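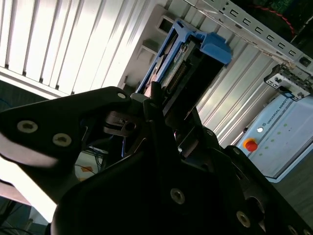
I'll start this section with what the students did when they got their essays back, as that was the part of the study I had guessed most wrongly. Before the first term I assumed that students at Undale read the grade, skimmed the comments and put the paper in a bag. Some did. Most of the 37 students who took part read every comment at least once, and then picked one or two to worry about. Which ones they picked had a lot to do with how big the comment looked on the page. Look at the screw heads in Figure 1: the two large ones on the upper plate have silvery heads that catch the light, and the smaller pale one near the tip is easy to pass over, though it is set into the very same plate. Long comments worked on students the way those large heads work on the eye. A four-line note about word choice got more attention than three words asking "is this true?" next to the main claim of the essay, and when I talked to the students afterward, plenty of them could quote the long note and had no memory of the short one.

I collected the marked essays from 6 teachers over 2 terms. Each essay was copied before it went back to the student, and then I copied the second draft when it came in, so I could lay the two next to each other on my kitchen floor (my office floor being taken). That gave me 114 pairs of drafts. I read each pair twice, once looking only at the comments and once looking only at the changes, and Frøydis Strand read a share of them without seeing my notes. We disagreed more than I'd like. Most of our arguments were over whether a student had answered a comment or had simply cut the sentence it was attached to. I wanted to call cutting a kind of answer. Frøydis did not, and after a long Tuesday afternoon on it I gave in, and cuts have their own group in everything that follows.

4.1 Cutting the sentence

Cutting turned out to be popular. When a teacher put a question in the margin, the quickest way for a student to make the question go away was to remove whatever had prompted it. You can hardly blame them. The second draft was due within days, many of the students work evenings, and a sentence that no longer exists can't lose you any marks. But it did make the essays smaller and safer. One student had a lovely, half-formed idea about why her grandmother's village had two names, Itetti on the signpost and another in speech, and the teacher had written "say more?" beside it. In the second draft the village was gone. When I asked her about it she said she thought the question mark meant the teacher was annoyed.

I have thought about that question mark a great deal since. The teacher, Remzi Özkan, was sorry to hear it, and he told me he had liked that paragraph best of anything in the pile. He writes "say more?" when he wants to hear more. To him it's a friendly thing to write. We went back through his other papers together, and he started crossing his own comments out and writing them again in longer form, which wasn't part of the study design at all and which I have left out of the results for that reason. It was a good afternoon, though, and I'd do it again with any teacher who was willing.

4.2 Fixing the small stuff first

The next thing students did was tidy. Spelling, commas, a missing capital, the year typed wrong: these were nearly always fixed by the second draft, and often they were the only things fixed. Ekrem Güler, who taught the history group, had a theory that this came from the order of the work. Students open the paper at page one and go down it, he said, and the small marks are the ones you can deal with while you're still standing up. By the time they reach the note at the end about the argument, they feel they have already done a fair bit of revising. I didn't have a way to test this properly, but the students' own accounts fit it pretty well. Several told me they "did the comments in order" and ran out of evening.
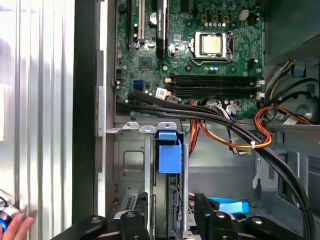
Ekrem tried a change in the second term, on his own account, and was kind enough to let me follow it. He moved his note about the argument from the end of the essay to the top of the first page and left the spelling unmarked until the final draft. His students grumbled about the spelling. They like having it marked, and a few of them said it felt as though he hadn't read the paper carefully. Still, their second drafts had more new writing in them than in the first term, and by new writing I mean whole sentences that weren't there before, on the point he had raised. It was one teacher and one group, and they were a term older as well, so please don't hang too much on it. I mention it mainly for the grumbling, which I think tells us something about what students take marking to be for.

4.3 Asking somebody

The last group is the smallest and the one I'm fondest of. A few students took a comment they didn't understand and went and asked. Sometimes they asked the teacher, but more often it was a friend, or an older cousin, or in one case a bus driver who had once been a teacher himself. I had no column for this in my notes when I started, and I only know of it from the interviews, so there may well have been more of it than I caught.

What I can say is that where a student told me they had asked, the second draft nearly always dealt with the comment head on. That could mean that asking helps. It could just as easily mean that the students who ask are the ones who were going to do the work anyway. Taner Ertürk raised this when he read an early version of the section, and he is right, and I can't separate the two with the drafts I have. His suggestion was to give every student ten minutes of class time to talk a comment over with a neighbor before taking the essay home, and then see what comes back. Two of the teachers have said they'd be up for it, starting in May, if the timetable allows.

The interviews themselves, and the trouble I had getting students to say anything unkind about their teachers, are taken up in the next section.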